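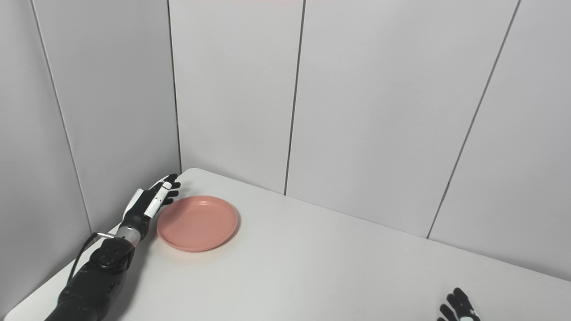
**Ostus** is a code of practice for tabletop handling trials with two-handed robots. It was drafted at Darkden by Muthu Poojary and is currently at revision 2, dated 2025-01-10. It covers the layout of the work area, the handling of food items and the keeping of records. It does not cover mobile robots.

## Work area

The table surface should be plain and pale. Objects not named in the trial sheet are to be removed before the arms are powered. Cables should leave the wrist on the outer side, with enough slack for full rotation.

## Handling

Clause 15 applies where one hand is assigned to an object. The other hand must stay open and clear of it until the grasp is released.

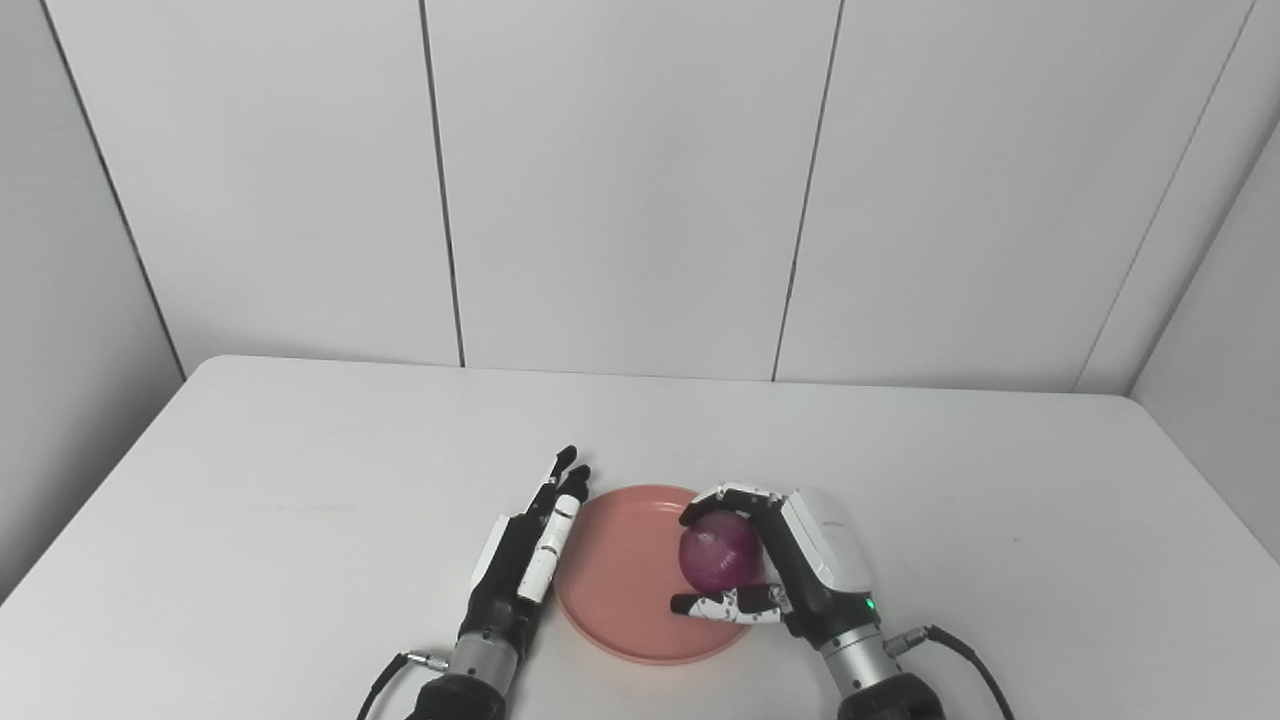
*Right hand grasping a red onion on a plate; left hand open.*

## Records

Each trial is logged separately, including failed grasps. The Bulach annex sets a limit of 4000 trials between finger inspections. The Iyengar annex, added in March, deals with soft fruit.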